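Section 4 – Setting up your Justora booking account for the shared rooms

Read this before the first time you book. Takes a few minutes. If you already had an account on the old Hetberg calendar, do step 1 anyway, the old logins did not carry over.

What you need
Your member number (on the welcome letter, top right)
An email address you check
A phone that gets texts
Your building – Loltano or Farina

4.1 Create the account

1. Go to the Justora sign-in page and pick New member. Not Guest. Guest accounts can't book rooms and can't be switched over later.

2. Type your member number without the dash. The letter prints it with a dash. Leave it out.

3. Pick a password. At least 11 characters, one number. No spaces.

4. Wait for the text. Type the code in the box. Code dies after 16 minutes, so don't wander off. If it dies, tap Send again once. Tapping it over and over locks you out until the next morning.

5. Choose your home building. Loltano people see Loltano rooms first, Farina people see Farina first. You can book in either one.

6. Tap Save. Wait for the green bar at the top. No green bar means it did not save.

Note: the name you enter is the name that shows on the door screen. Use one people know. You can change it once per year, in May, when the member list gets redone.

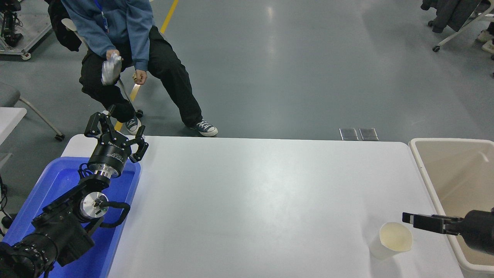 4.2 Set your alerts

Everything is off when you start. Turn on at least the first one.

1. Open the menu, tap Alerts.

2. Booking changed – ON. Sends a text if a room gets moved or a time gets swapped.

3. Reminder – pick a time. The evening before works for most people. An hour before is fine if you live close.

4. Waitlist – ON if you want a chance at full rooms. When a spot opens you get one text. First person to answer gets it.

5. Newsletter – up to you.

6. Tap Save again. Alerts has it's own Save button, seperate from the account one.

CAUTION: replying STOP to any Justora text turns off all of them, including waitlist and room changes. To get them back go to Alerts, tap Reset phone, and do the code again.

4.3 Book a room

1. Tap Rooms, then the day. Gray means taken, white means open, striped means you need approval (see 4.5).

2. Tap the start time, then the end time. Half-hour blocks only. Shortest booking is one block, longest is six.

3. Enter how many people. Be truthful here – the system matches the number to the room. Large Hall at Loltano holds 158. Farina Upstairs holds 50. The small rooms have their limits on the booking page.

4. Pick the layout. Rows, circle, or bare. Bare means the furniture is stacked and you set up what you want, then stack it again after. Set-up and stacking both come out of your booked time.

5. Add a line about what the booking is for. Short is fine. "Choir practice" or "tenants meeting" is plenty.

6. Tap Review. Check the building name. Most wrong bookings are right room number, wrong building – both have a Room 2.

7. Tap Confirm. You get an email with a door code in it. Save the email.

Note: door codes start working 16 minutes before your time. Not earlier. Standing there typing it again won't help.

Note: the code works on the front door and on your room. It does not open the kitchen. Kitchen is a separate booking, same steps, choose Kitchen under Room type.

4.4 Repeat bookings

For weekly groups. Saves you doing 4.3 every time.

1. Make the first booking as normal, up to Review.

2. Tap Repeat. Pick weekly or every other week.

3. Pick an end date. Can't be left blank. Longest run is 11 bookings, then you have to renew.

4. Look down the list that comes up. Any date with a red dot is already taken by another group. Tap it to skip that one or move it.

5. Confirm. One email for the whole run, one door code for each date. They are all different, so match the date before you walk over.

CAUTION: deleting the first booking in a run deletes the entire run. To drop a single date, open that date and use Skip. Don't use Delete.

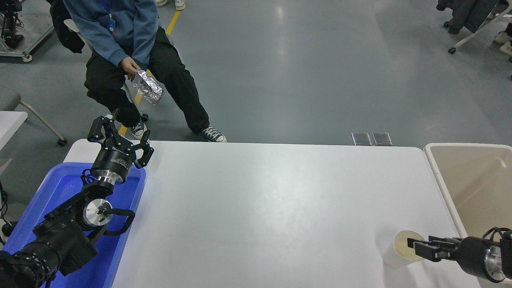 Can I give my door code to someone else in my group?
You can, as long as that person is there for your booking and you stay the name on it. Anything left open or left running goes back to the account that booked.

4.5 Rooms that need approval

Striped slots. Mostly Large Hall, plus anything on a Sunday.

1. Book as in 4.3. At Review the button says Request, not Confirm.

2. Fill in the extra box. Say if there will be music, food, or people from outside the membership.

3. Tap Request. The slot shows as Held under your name. No one else can take it while it's held.

4. Requests for Loltano go to Ornella Donati, Farina goes to Toivo Salminen. Answers come by email, normally within two working days.

5. If it's approved, open the email and tap Accept. The hold runs out at 6 p.m. the day after approval. After that the slot goes white again and you start over.

Note: if you're asked for more details, answer in the same email. A new request puts you at the back of the line.

4.6 Cancel or change

1. Tap My bookings. Tap the one you want.

2. Change time – only to a slot that's open. Your old time is kept until the new one goes through.

3. Cancel – tap it, then tap Yes on the next screen. Two taps. People miss the second one and then get a no-show.

4. Check for the cancelation email. If it isn't there in a few minutes look in spam, then look at My bookings again.

Three no-shows and repeat bookings get switched off for the rest of the season. One-off bookings still work.

4.7 If something goes wrong

Code text never comes – check the phone number under Account. Most often a digit is off.

Page stuck on Saving – close it, sign in again, look at My bookings before you try a second time. Otherwise you may end up with two.

Door says Wrong code – check date, then building. Then call the desk number on the door, it's answered until 9 p.m.

Can't see any rooms – you're signed in as Guest. Sign out, go back to 4.1.

Section 5 covers fees and deposits.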